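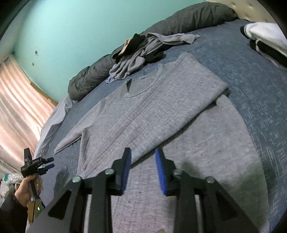
Harju replied that the width trace should be ruled out before anyone retrains, as a policy that lets go of the cuff too early is usually copying a late label and is seldom short of data. The ticket was moved from "training" to "data, timing" and the title changed to match.

Component: Nimby garment set, long-sleeve subset
Hardware: Astus hand-held grippers, one pair
Training code: Vavmont, current branch
Status: resolved, one item left open

Reported behaviour
The policy trained on 210 two-handed demonstrations folds the first sleeve across the body correctly. On the second sleeve the right arm closes, lifts, and opens before the cuff has crossed the midline. The sleeve drops back along the side of the garment. The left arm is not affected. The fault shows on plain and patterned bedding alike, so the background was dropped as a cause early on.

Checks made
Camera calibration. The lens model was refitted from the board recordings. Residuals were in the usual range for this lens and the wide-angle bend at the edges was handled properly. No change.

Pose tracking. Tracks from both grippers were replayed over the video. The tips stay on the pads throughout, including low passes where the knit takes up most of the view. A ribbed grey sweater on a blue crosshatched duvet gives the tracker plenty of texture. No change.

Pad marking. It was suggested that the blue foam pads might be confused with blue bedding when finger width is read from the image. Width was compared against a hand-labelled sample. Readings on blue bedding were noisier, with no bias in either direction. Noted, not the cause.

Time alignment. The left and right recordings are joined on a shared clock at the start of each session. On the right-hand device the clock had been reset whenever the battery was changed, and the join step carried on using the old offset. In sessions with a battery change, the right-hand width signal ran ahead of its own video by 2 frames at first and drifted further from there. The left-hand device did not show this.

Comment added in the ticket: could the offset be estimated from the video alone, without collecting the affected sessions again?

Harju answered that it could, if both grippers are in view of one camera at some point in the session. The pad tips of the other gripper can be tracked as they close and matched against its width signal. Where the second gripper only sits still in the corner of the view there is nothing to match, and the session start tap has to be used.

Fix applied
1. The join step now reads the device clock at every battery change and stores a separate offset for each segment.
2. Older sessions were corrected by matching observed closing against the width signal. Sessions with no usable closing were set aside and left out of training.
3. A check was added to the import script. It stops with an error if the width signal and the visible finger gap disagree for longer than the set limit.

Result
Vavmont was retrained on the corrected set with the same seed and settings. The right arm now holds the cuff until it is over the body of the garment. Early release still appears on thin garments that cling to the pads, at a rate close to that of the left arm, and is being treated as a separate matter.

A control run used the corrected timing for the left hand only. It kept the original fault, which supports the right-hand offset as the cause.

Method note for the write-up
The comparison in the draft was made with the uncorrected set and has to be run again. The single-handed results do not use the join step and can stand. The text should say that some sessions were left out and on what grounds.

Left open
The Astus firmware still resets its clock on battery removal. Until that is changed, repeat the start tap after each battery change and log the time of day on the session sheet.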